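Lavoie Linen Room – Gallery

The linen room at Lavoie opened in April in what used to be the back half of the ticket office. Most of what comes through it is table linen: napkins, runners, and cloths for the dining hall, along with aprons and the blankets that go out on loan in the colder months. The shelves hold 145 folded pieces when they are full, which is usually the night before a big dinner and at no other time.

This page started as a notice board by the door. Liv Engebretsen moved it online so that people signing up for a folding shift could see what the work is like before they come in. There used to be a longer gallery on the old site, and the captions from it are kept further down for anyone who wants them.

Folding is done at the tables, one cloth at a time. The large ones are the slow part. A big cloth gets spread out first, pulled as flat as it will go, and only then brought in from the sides. If a corner is left turned under at the start, the crease runs through every layer and the piece has to be opened again. Small squares can be done in a few seconds and stacked as they come.
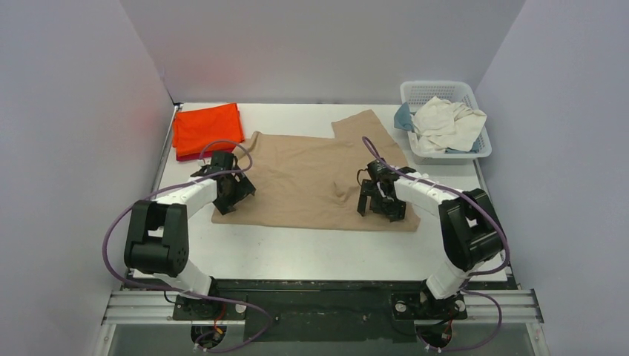
Colors are kept in separate stacks until the end of the shift. The reds go on one shelf, the tans and creams on another, and blue has its own shelf because the blue pieces belong to the kitchen and are counted out to them each morning. Mixed stacks are the most common complaint we get from the dining hall.

Anything not yet folded stays in a basket. We stopped piling it straight on the table last year, when a finished stack went back into the wash with a heap of unfolded things and had to be done twice.

Sizes

The old labels had three sizes and did not match the tables. Gordon Marchand measured everything again over the winter and wrote the new ones, which are sewn into the hem near one corner. Look for the label before you start. A cloth folded for the wrong table fits the shelf badly and tends to slide.

Small – napkins and tray cloths. Fold in quarters, label side out.

Medium – runners and aprons. Fold lengthwise first. Apron strings are tucked inside the last fold.

Large – tablecloths and blankets. Fold in half twice, then in thirds. Two people can do these standing up, without the table, if the room is busy.

From the old gallery

The pictures did not survive the move, but Mervin Vachon had the captions in a notebook.

The first shelf going up. It was level on the left side only and was taken down again the same afternoon.

Kalevi Karppinen with the Storkia press, which we used for one season. It handled napkins well and was too narrow for anything else.

Dinner for the Fletura choir, with every tan cloth in use and two bed sheets on the side tables.

End of the first season – 830 pieces washed, folded and sent back out, according to the sheet on the door.

Shifts

Morning shifts begin at 9 and run until the dining hall needs the room. Evening shifts are shorter and are mostly large cloths. There are places for 2 people at each shift. Darcy Dufour keeps the list, and a note left at the Ondodia front desk will reach her. Please wash your hands on the way in and leave drinks on the windowsill in the hallway.

Torn or stained pieces go in the bag behind the door, with a safety pin marking the spot.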